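Visit to the Plembridge Paper Mill Open Day
Sep 2, 2023

The mill at Plembridge opens its gates to the public once a year, and this time I got there early enough to join the first tour. Parking was in the field across from the loading yard. Entry was free, but you had to sign a sheet and put on ear plugs before going past the front hall.

We started in the pulp room. The mill buys baled cotton waste and old cardboard, and both go into a round tank with a blade at the bottom. Our guide let us feel a handful of the stock from a bucket. It was like cold oatmeal. The floor is wet all the time there, so wear proper shoes.

The paper machine is next door and takes up the whole length of the building. It is a Tahiri, put in when the old one wore out, and it runs at 221 feet per minute on heavy card. Lighter grades go faster. You walk along a raised path on one side and can look down at the wire, the presses and then the dryer cans - it gets very warm by the end. There are 50 cans in all. One section was stopped for a felt change, which meant we could hear the guide for once.

The finishing shop was my favorite part. Reels come in at one end and go out as wrapped sheets. Most of the output is sold under the Garkura name as cover stock for notebooks, and the rest goes to Dritport for boxes. A full pallet of the cover stock weighs 668 pounds. Sheets are still checked by hand, a stack at a time, and the ones with specks go back to the pulp room.

From there the route goes upstairs through the offices, where orders and shade samples are handled.
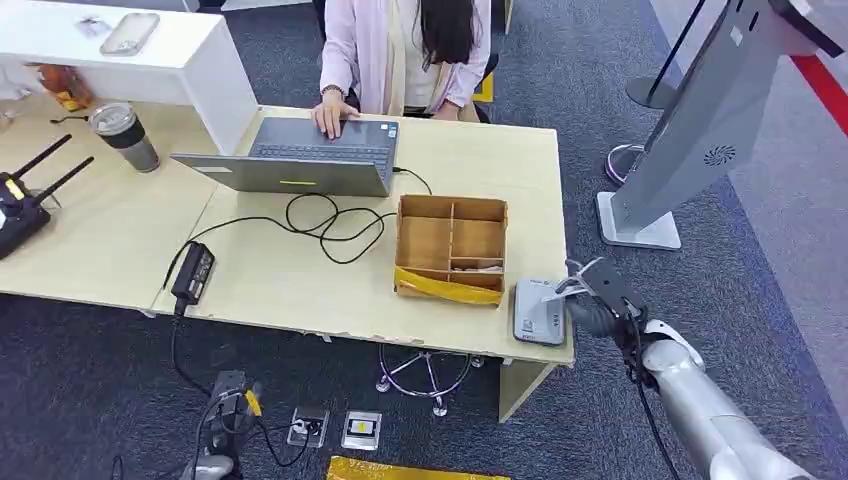 Shade matching takes more time than I had thought. Each color has a card with a number, and the current book runs to 463 cards. Customers send in an old sheet and ask for the same again, often years later, when the old sheet has faded. The mill keeps its own samples in the dark for that purpose.

The tour ended at the shop, which sells offcuts by the pound. I bought a bag of mixed gray and cream. Tea was in the canteen until four. The river walk behind the mill was closed, as the path has been shut since the flood in February.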